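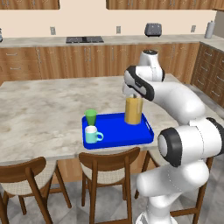
Page 3 of 8

Progress report to investors, 13/11/2019
Prepared by Araceli Manríquez, Fuveck

Seed funding and spending

The second part of the seed round closed in June, with Plurkley leading and Akl taking the remaining share. Most of the money has gone into salaries. The team now stands at 14 people, up from nine at the last report. Two of the new hires work on sales and the other three are engineers.

Product

Hemo, our log monitoring service, left private beta on schedule. It reads server logs and flags logins that don't match a customer's usual pattern. Customers install one small package and don't have to change their own code.

We have 161 paying companies. The target for this period was 150. Most are on the monthly plan, and we would like more of them on annual contracts before the next round.

The free plan was limited to 3000 events a day. We have lowered that to 2000 for new accounts, as storage costs were higher than planned. Existing accounts keep the old limit. Support received a few complaints – mainly from people who had read the old pricing page, which stayed up two weeks too long.

Delays

The Windows version is late. The engineer leading it left in the summer and the replacement started in September. We now expect a first test release next quarter.

The security audit is also behind. The auditor has our documents and has asked for more detail on how we handle backups. Answers go out this month.

Hiring plans are on page 4.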